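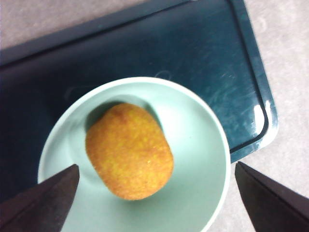
Irka at the pass, one crumbed piece on the plate.

Irka is the bench arm we build at Zendstead for canteens, aged care kitchens and anywhere else that sends out a lot of plates at lunch. It handles the fiddly, repetitive bit of plating up, and it leaves the cooking, tasting and chatting to the people who are good at it (and who, in our experience, would much rather be doing that anyway!). 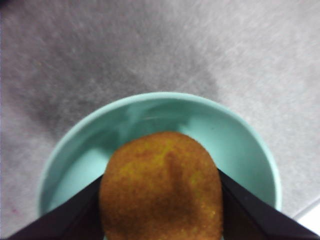
Portioning is the job most kitchens hand over first, and we think that's a sensible place to begin. A cook at the Lema canteen told us her wrists used to ache by one o'clock from the tongs alone. The two flat black fingers take a crumbed piece by its sides, as they're doing over the mint-coloured bowl, and you can set the grip softer or firmer for whatever is on the menu that day. Lema's busiest day last December came to 1,247 plates, with the same crew as the year before and a proper sit-down break for everyone. 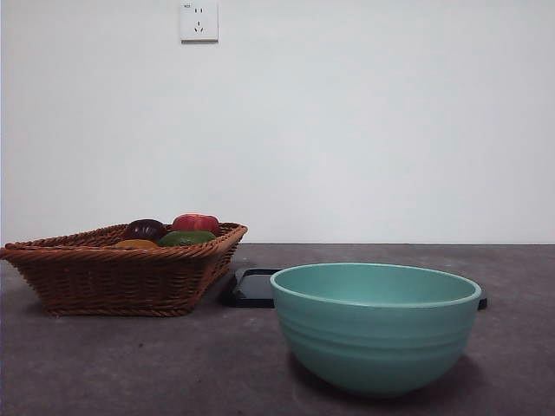

Setting up is something we like to do with your staff in the room, as they know where things ought to live. Kibet Athumani, who runs our installs, spends the first morning just listening and shifting things about. You don't need special crockery or a new bench; a wicker basket of produce on the left and a big teal bowl on the right is a perfectly good layout to start from, and your team can change it later from the Flustura screen without ringing us (though do ring, we enjoy it).

Training takes two short sessions, and Savvas Alexiou looks after the roster side if you'd like help working out who does what afterwards.

Supplied with: arm, bench clamp, two sets of fingers, Flustura screen
Warranty: 24 months, parts and labour
Enquiries: ask for Kibet at the Zendstead workshop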